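Posted 20/07/2021 by the Clurnberg bench blog

So we passed 1000 episodes on the Prolora set and I celebrated by going home on time! Most of them are boring grasps, blocks and cups, so now I'm onto soft stuff, which I've been putting off since February. Plush is such a pain (it squishes, it folds, the fingers sink in and the gripper reading tells you next to nothing), but the model will never learn it from blocks.
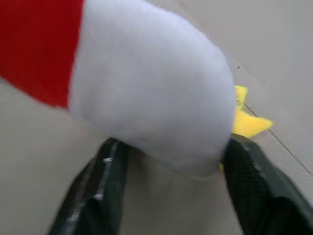

Onishi wrote in to say I should keep my fumbled grasps in the set and just tag them, and that throwing them out had cost the Prornberg folks a whole retrain. Okay, I'm sold. I'd been deleting every clumsy one, and I kind of want those back now.

The other thing I'm recording is bags. I like bags a lot more! You go for the handle, close, lift, and the only real question is how you come in on it. I try to change my approach every time, because my first batch all came in from the same side and the policy copied me perfectly, bad habit and all. Goal is 2688 episodes before I train again, and my wrists already have opinions.

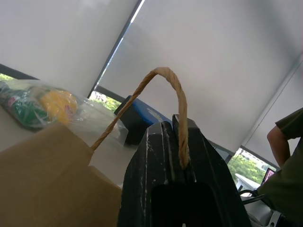

Got it by the handle, twisted paper on a plain brown bag.

Next up is relabeling, so expect grumbling.

Contact | © 2021 Clurnberg bench blog | Back to top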